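Category: Notebook / Gazetteer / Settlement entries

December, started 09:30

Working on the Skumberg district entries. Demov is finished apart from the coordinates, which Mojtaba is checking against the survey sheet. Today is Botdale and, if there is time, Moradi.

Botdale, population. Two figures in the file. The old card gives 517. The typed return gives 571. One of them is a transposition. The card was copied by hand from the parish list, and the parish list adds up to 517 when the columns are summed (done twice, same result). The typed return has no working. Using 517, with a footnote giving the other figure and where it came from.

Botdale, position. The draft said "north-west of Skumberg". On the sheet the bearing from Skumberg church to the Botdale crossroads is much closer to west. Changed to "west of Skumberg". Distance is 12 km in a straight line. The draft had the road distance without saying so. All entries in this batch should give the straight line, and the road distance only where the two differ enough to mislead a reader.
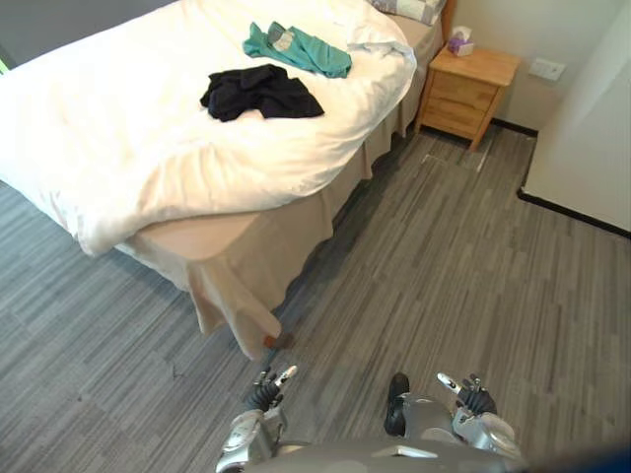
Nearby localities

The rule so far has been to list the nearest three named places, with a direction for each. It fails at Botdale, where two of the nearest three are single farms. Bijan Ghorbani's note on the draft asks for farms to be left out unless they appear in the census list under their own name. Neither does. Revised line:

"Nearby localities include Demov to the south and Moradi to the north-east."

Two is enough. Did not go further out to make up the third.

Checked that the directions agree in reverse. The Demov entry has Botdale to the north, correct. The Moradi entry has Botdale to the south, which is wrong on the new bearing. Amended to south-west and initialled.

Spelling. Botdale appears as Botdale, Bottdale and Bot Dale in the sources. The double t is only on the railway plan. Headword stays as Botdale, with the other two as cross-references. The two-word form sorts differently in the index, so the cross-reference has to be entered by hand or it lands in front of everything else under Bot.

Moradi, boundary. The file treats Upper and Lower Moradi as one village. The census list counts them together under a single code, but the district map draws a line between them along the stream. Mojtaba Mohammadi thinks the line is a drainage boundary and not an administrative one. The key is missing from our copy of the map. Left as one entry for now, marked "query boundary" in the margin.

Moradi, population. Around 3,000 according to the draft, no source. The census list has no total on the page we hold and the continuation page was not scanned. Asked Mojtaba to request it. The number comes out of the entry until the page arrives. I would sooner print a blank than a round figure with nothing under it.

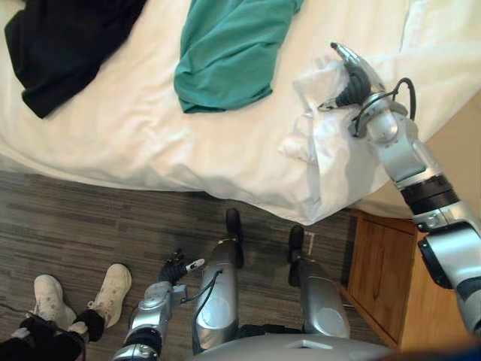

Does a place below 1,000 inhabitants get its own entry?
If it has its own census code, it gets an entry whatever its size. Without a code it goes under the parent settlement, with a cross-reference from the name.

Copied that to the front of the binder, as it has come up on every batch.

14:15. Went back over the Demov text for consistency. Three small changes:

"situated" to "located", to match the rest of the batch.
Removed "picturesque". No source could support it.
"According to the census" now names the census list and the column.

The history paragraph for Demov rests on one local pamphlet. The pamphlet dates the mill from the lintel, and the lintel could have been reused. Reworded to "a mill whose lintel carries an early date", pending a second source. Bijan may object to the vagueness. He can have the pamphlet.

Column widths in the entry template are still wrong for the long administrative names. The district name wraps and pushes the code on to the next line, where it reads as part of the population figure. Temporary fix: code moved above the name. Needs doing properly before proofs.

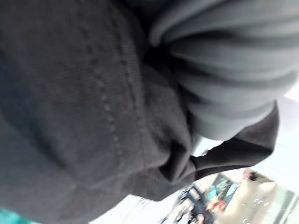
Outstanding

- Moradi continuation page (Mojtaba).
- Key to the district map. Try the Skumberg office before ordering a new copy.
- Demov coordinates, then close the entry.
- Footnote wording for the second Botdale figure. Bijan to approve.
- Cross-references for Bottdale and Bot Dale to be entered in the index.

Binder returned to the shelf 16:40. Botdale draft is clipped inside the front cover.

Related entries
Straight-line and road distances
Census codes for the Skumberg district
Place names with more than one spelling
Template changes, settlement entries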